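Mobile Systems II – Unit 4: Notification Filtering and Interruption Control
Course notes, K. Moynihan

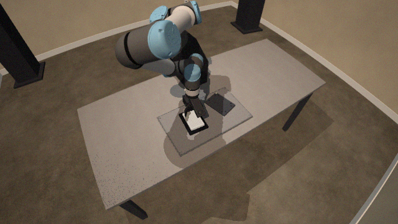

Unit 3 ended with the delivery of a push message to the handset. This unit covers what the handset does with it. A message that has been delivered has not yet been shown. Between the two there is a filter, and the filter decides whether to ring, vibrate, display silently, hold, or discard.

4.1 Terms

Event: anything that asks for the user's attention. Calls, texts, app messages, and alarms are all events.
Rule: a condition and an action. The condition may test the sender, the app, the time, or the state of the phone.
Profile: a named, ordered set of rules. One profile is active at a time.
Digest: a single notice that stands for a group of held events.

Students often use "muted" and "held" as if they meant the same thing. A muted event is posted to the list at once, without sound. A held event is not posted until its release time. The lab report must keep them apart.

4.2 Rule order

The filter reads the active profile from the top and stops at the first match. If no rule matches, the default action applies. Take a profile with two rules:

1. If the app is a group chat, hold.
2. If the sender is on the priority list, ring.

A message from a priority sender in a group chat is held. Swap the rules and it rings. Neither order is wrong, but the settings screen must make the order visible. Rullel, the teaching app used in the lab, shows rules as a list that can be dragged. Its first version sorted them by name, and test users could not predict the result.

4.3 Repeat callers

A common exception lets a second call through if it comes from the same number within a short window. The window in Rullel is 4 minutes by default. The rule needs a call log that survives a restart of the filter process. Without one, the second call is treated as the first. Withheld numbers must never be matched with each other.

4.4 Schedules

A schedule switches profiles at set times. Three cases cause most of the faults in student work.

Crossing midnight. A profile set from 11 p.m. to 7 a.m. has an end time smaller than its start time. Test for this before comparing.

Clock changes. In March the hour after 2 a.m. may not exist in local time. Store the rule in local time and work out the next switch again whenever the clock or time zone changes.

Overlap. If two schedules claim the same minute, the one that started later wins. When both start together, use list order – the same principle as 4.2.

4.5 Digests

Held events are released in groups. Rullel closes a group at 20 events or at the release time, whichever comes first. Sort by sender, then by arrival. Zinhle Msimang's notes on the course page compare this with sorting by arrival only, and should be read before the lab.

4.6 Battery cost

The filter should not poll. Register for the next switch time and sleep until then. In last year's lab, builds that polled every minute woke the processor around 50 times more often overnight than builds that used a single timer.

Lab 4

Extend the Rullel filter with the repeat caller rule. Test it with a schedule that crosses midnight on a Sunday. Hand in the rule file, the event log, and one page of comments. Groups and benches are as in Lab 3. Questions about the build go to Norbert Bartoš, and questions about grading to Ottilie Grabner.

Reading: Unit 4 packet, sections 2 and 4. Section 3 is optional.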